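**Posted February 28, 2023. Applications are read as they arrive and the posting comes down when both places are filled.**

# Tabletop Task Operator (2 places), Pernumville

Itora is hiring two operators for small-object handling at its Pernumville site. The work is done by hand at a table, with a hand-held gripper in each hand. It is part-time, indoors, and repetitive. No degree is required. Prior experience in assembly, sewing, lab bench work, dental lab work, or similar is useful and should be listed in the application.

## The work

An operator takes a written task card, sets the table to match the card, performs the task, and resets the table. The objects are small and light: cups, lids, discs, pegs, balls, and sheets of paper. Most are plastic. Most are in strong colors against a white surface.

Typical cards include:

- bring a lid and a cup together at the middle of the work surface
- pass an object from the left side to the right side
- set a peg upright next to a disc without touching the disc
- place a ball on a sheet of paper and leave the sheet flat
- clear all objects to the far edge, one at a time

Cards are short. A card that looks simple can still be failed by knocking over a second object on the approach. Operators are expected to note a failed card as failed and go on to the next one.
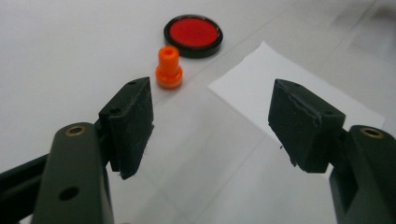
## The work surface

The surface is white and kept free of anything not named on the card. Drinks, phones, and personal items stay on the shelf by the door. Paper used in a task is replaced when it is creased. Marks on paper are acceptable unless the card calls for a clean sheet.

Operators wipe the surface at the start of each shift with a dry cloth. Solvent cleaners are not used on foam board. Objects are returned to their labeled trays at the end of the shift, lids with lids and cups with cups, and the tray list is signed.

Table height is set per person at the first session. Applicants should be able to reach the far edge of a standard table without leaning on it.

## Clothing and hands

Sleeves should be plain and close-fitting at the wrist. Knit sweaters are fine. Loose cuffs, bracelets, and large rings are not, as they catch on cables and drag on the paper. Gloves are not worn. Fingernails should be short enough to hold a handle comfortably for a full block.

Either hand may be the leading hand. Left-handed applicants are welcome, and the task cards are written so that left and right can be exchanged where the card carries the Fudier mark in the corner.
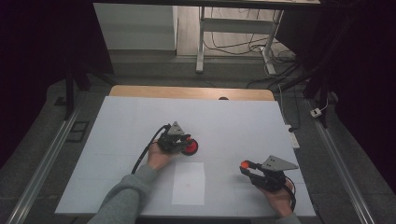 ## Hours and pay

- Shift length: four hours, morning or afternoon
- Work blocks: 50 minutes, followed by a seated break
- Pay: 39 dollars per hour, including breaks and reset time
- Start: April
- Training: the first 2 shifts, paid at the full rate

Shifts are fixed for a month at a time. Swaps between operators are allowed with notice to the site lead. The position does not include evening work.

Parking is behind the building and is free. The entrance is on the Gál side. The work room is on the ground floor and has a ramp. The restroom and break room are on the same floor.

## What we look for

Steady hands matter more than speed. New operators tend to rush the last inch of a move and push the object away before closing on it. Training covers the approach in detail: bring the open fingers level with the object, stop, check the gap on both sides, then close. A cup that is nearly as wide as the opening leaves little room, and a thin-walled cup should be closed on gently.

Applicants should have:

- normal or corrected close vision, and the ability to tell red from orange under room light
- no wrist or shoulder condition made worse by holding the arms forward
- the ability to read and follow a written card in English
- patience with doing the same card many times in a row

The color requirement is strict. Several cards name objects by color only, and red and orange pieces are often on the table together. 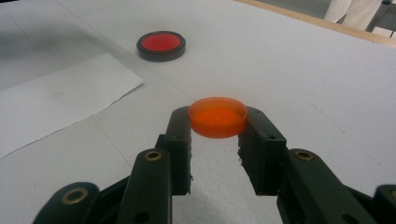
*Orange cup, red lid with black rim, paper at left.*

## Trial session

Selected applicants are invited to a trial session at the site. It lasts almost two hours and is paid at the hourly rate. The applicant handles the objects by hand first, then with the grippers, and completes a set of easy cards. There is no pass score. The site lead looks at how objects are set down, whether the table is reset to match the card, and whether failed cards are written down.

Please eat beforehand and bring reading glasses if you use them.

## How to apply

Send one page to Apolinar Tlapale, site lead, Itora, Pernumville. Include:

1. Name and a daytime phone number.
2. Preferred shift, morning or afternoon, and whether the other is possible.
3. Earliest start in April.
4. Past work done with the hands, paid or unpaid, with the length of time.
5. Leading hand.

A resume may be attached but does not replace the page. Applications without a shift preference are returned for completion. Applicants who are not offered a trial session are told so in writing. Travel costs to the trial session are not covered.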